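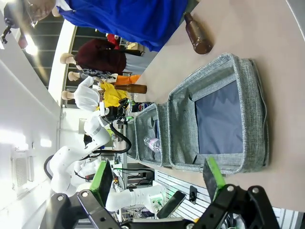 What does Vumano supply?
A two-arm sorting cell for mixed drinks containers, together with the software that runs it and the training needed to keep it running. Customers can buy the cell outright or take it as a managed service.

About us

Vumano builds and supports small robotic sorting stations for sites that produce mixed glass, plastic and metal. We started as a service desk for other makers' arms, working from a single unit in Derstead, and moved to our own product when several customers asked for the same thing: a station that would fit beside an existing bench and could be set up by their own staff. The company has 15 employees. Design, assembly and testing are in Derstead. Spares and repairs are handled from Rernemness.

The product

The current model is the Waweru cell. It consists of two arms, a two-finger gripper on each, a controller and a set of fabric bins. Items are placed on the table by hand or by a feeder. The software assigns each item to a class, picks it up and releases it over the matching bin. The standard classes are bottle (glass), plastic and can. Customers may add classes of their own, up to 6 in total, using the teaching mode supplied with the controller.

Bins are soft-sided and lined. We chose fabric over rigid tubs after glass breakages in early trials. The bins can be lifted out by hand and need no fixings. Replacement bins are sold in pairs.
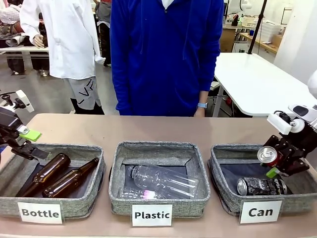

Sorting by material: glass, plastic and cans, each with its own labelled bin.

The gripper pads are a wearing part. They should be checked weekly and changed when the surface becomes smooth or split. A change takes one hex key and does not require the arm to be recalibrated. Crushed cans and thin-walled bottles are the hardest items to hold, and the grip force for each class is set separately for this reason.

Service and support

Every cell is installed by our own engineers. Installation takes 2 working days, the second of which is spent with the operators. We ask the site to provide a level floor, a mains supply and a named contact who will be present on both days.

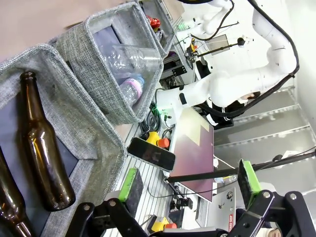 After handover, the service contract covers remote fault diagnosis, software updates and one visit a year. The visit includes a check of joint play, cable wear and the emergency stop circuit. Cable runs are inspected along their full length, as a hose or cable that catches during a reach is the most common cause of a stopped cell. Parts ordered before 15:00 leave Rernemness the same day.

Sites on the managed service pay a monthly fee and do not own the equipment. The minimum term is 20 months. Software is identical in both cases.

Testing

New software is run in Derstead before release, on intact and crushed containers, with and without labels. Items that were missed or placed in the wrong bin are logged and added to the next test set. Results for each release are sent to customers with the update notes. A new release is issued every September, with corrections in between as required.
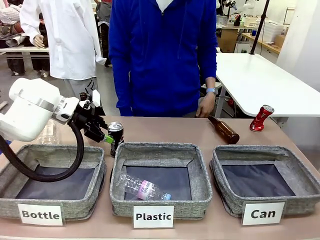 Can the cell be tried before purchase?
Trials are held at Derstead by appointment, and customers are encouraged to bring containers from their own site. A written report follows each trial, listing the items tested and the outcome for each.

People

Beatrice Khaemba is head of engineering and is responsible for the gripper design and for the release of all software. Installation and training are run by the field team, who also answer the support line. Enquiries about trials, prices and existing contracts should be made through the contact form, stating the site location and the types of container to be sorted.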